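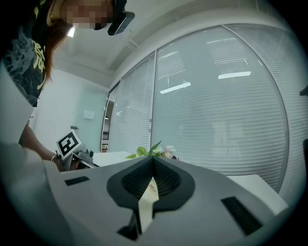 A Skiston team member works with a pair of hand-held grippers in an office with glass partitions. Photo: Skiston

Skiston Reports Results on Teaching Robots to Handle Thin, Soft Materials

BERNMONT, 25 August 2021 — Skiston today released results from a study on how robot arms can learn to handle strips, labels, ribbons and other thin materials from people using hand-held grippers.

The study covers 1,808 demonstrations recorded by 11 people in offices and meeting rooms. No robot was used during recording. Each person held a gripper in each hand and did the task directly, and a camera on the gripper recorded the view from just behind the fingers. The recordings were then used to train a control program, called Flava, that runs on a two-armed robot in the Skiston laboratory.

Thin materials are hard for robots. A strip of fabric or paper bends when it is touched, and its shape after one movement affects what the next movement has to be. Programs written by hand for this kind of work usually depend on the strip lying flat in a known place.

"We wanted to see how far we could get with plain demonstrations and a wide camera view," said Sewwandi Dissanayake, who led the study. "The strip often hides part of what the gripper is doing. With a wide lens you still see the other hand and the table, and the program can use that."

The method uses square black-and-white markers to work out where one gripper is in relation to the other. Marker positions are read from the video after recording, so the rooms need no fixed cameras. In the study, demonstrations in which a marker was out of view for too long were removed before training.

Flava was tested on nine tasks, among them passing a strip from one gripper to the other, laying a strip along a straight line and threading a ribbon through a slot. The trained program finished 51 percent more trials than an earlier version trained only on recordings from a single room. Both versions had the same number of demonstrations to learn from.

The largest gains were in passing a strip between grippers. Threading improved the least. Most failed threading trials ended with the ribbon folding back on itself before it reached the slot, and the program did not recover from this on its own.

"Threading is still a problem," said Nuwan Ranasinghe, who ran the laboratory trials. "The fingers have no sense of touch in this setup — the program only sees. We think that limits it more than the amount of data does."

The study did not test stiff materials or anything wider than the gripper fingers. All trials were run at one speed, which is slower than a person would work.

Skiston will share the recordings and marker software with Dunne, its partner on the project, which plans to repeat the trials on a different model of arm. Results from that work are expected in January. A written report on the current study, by Dissanayake, Ranasinghe and Rizwan Cassim, is available from Skiston on request.

About Skiston
Skiston develops training methods and software for robot arms used in packing and light assembly. The company is based in Bernmont.

Media contact
Piyumi Amarasinghe, Communications, Skiston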